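Sink notes, dish clearing in simulation
September, 4:40 p.m., Thanasis Psarras

Picking up from the morning. The question from Vimia is still whether the arm can clear a counter and load a sink without someone standing by.

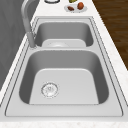
Ran the Skevisitz planner overnight, 1143 tries at moving a plate from counter to basin. Most of the misses are at the divider. The planner treats both basins as one open box, and the plate comes down on the ledge. Splitting the sink into 2 target volumes should fix that. Hashemi wants the faucet as a keep-out zone too. Agreed, but only the neck and base, or we lose too much reach.

Food on the plate is a separate problem. Right now it counts as part of the plate and goes in with it. A person would scrape first. No scraping step exists yet, and I would not promise one to Vimia this month.

My answer for now: it can put dishes in a sink, slowly. It can't do the dishes.

To do: rerun with the split sink, 40 tries at each of 4 start poses. Check drain collision mesh, the strainer holes are slowing down contact.

Gavasik workshop notebook | Contact: T. Psarras | © Gavasik | Back to top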